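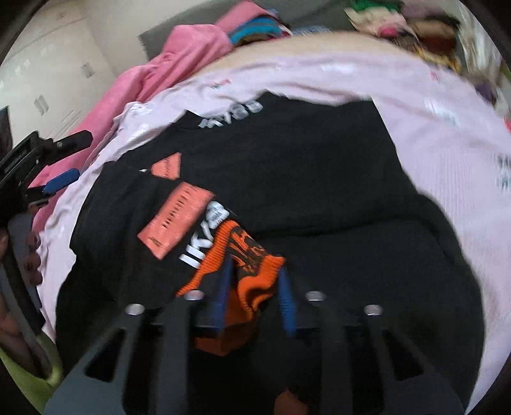

Folding is the last manual step on the line at Vasetti, and it is the one I get asked about most. Washing went automatic before I arrived. Drying followed, then the bagging station. The sorting table at our Herotstead site still runs on people, and the reason is the mix. A knitted orange piece with a ribbed cuff, lying on a black T-shirt, lying on something pale pink, with fleece bunched up behind: that is one grab from a household bag. Two ridged fingers can pinch the knit well enough. Deciding what it is, and where the shirt under it begins, takes longer.

We process 402 bags on a full shift. Of those, 91 went through the assisted station in August, up from 20 in the first month. The target in the plan was 100. I don't consider the gap a problem. Most of it comes down to bags the sorters pulled back by hand when the queue got long, and I would have done the same.

The work has changed more than the headcount has. Sorters used to stand at one table until the break. They now split the shift between the table and a screen, clearing the items the system couldn't classify. Backs are better. Eyes are worse. Two people asked to go back to full-time table work and were allowed to. Pay grades were not adjusted for the screen work until the Ashby site raised it, and that should have been settled before installation.

Skoltemport gets the same station next. I have asked for a lower table, a second screen and a written rule on who can stop the queue. At Herotstead anyone can, but it took a jam at 6 a.m. to get that agreed.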